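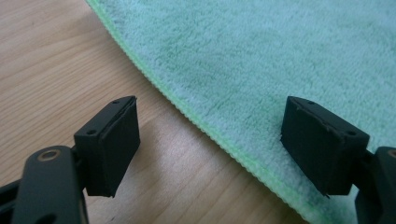
Jade Dunmore

29th November

Screening room notes, Wustden cut. Second pass with sound, first pass with other people in the room.

We ran the whole film for the Donmont tenants' group last night and I stayed for the talk afterward. Writing this down before I forget who said what. The short version is that the first half hour works and the court section is too long.

The opening with the eviction notices read aloud held everyone. I had been ready to trim it and I'm leaving it alone. The letter from the city housing office goes by too fast, though. Two people asked afterward what it said, and one of them is in the film. Hold it another 6 seconds and drop the music under it.

The interview with Mrs. Nnaji got the strongest reaction of the night. Several people were crying, and so was I, after seeing it more times than I can count. She was in the second row. She told me later that she was glad we kept the part where she gets angry, and that her son thinks we should have kept more of it. I pulled the longer take this morning and he has a point. The answer about the bail money runs straight on from the part we used and there's no bad audio in it.

Court section: 29 minutes now. People started shifting in their seats when the second hearing began. I want to lose the hallway conversation and most of the lawyer's summary, which repeats what the judge has just said. Keep the judge. Keep the wait before the ruling.

One complaint I want to take seriously. A man near the back said the film lets the bail bond company off easy, because we show the office and never say how much it charged. We have the figure. It was 700 dollars, nonrefundable, on the first arrest alone, and the receipt is in the September folder. Put it on screen as plain white text, no animation.

Technical:

Left speaker buzzed through the low end of the score. It's the room – the same file was clean on the edit machine this morning.

Captions drifted late after the reel change. Re-export from the Okerar project, and check the frame rate before sending anything out.

The archive clip of the march is still the watermarked one. Rights request went in and there's no answer yet. I have 10 seconds of our own street footage that could cover it if they refuse, but it's weaker.

Next: court trim first, then the Nnaji extension, then captions. Don't touch the ending until both of those are in. I go back and forth on the last shot and want to see it at the new length before I decide.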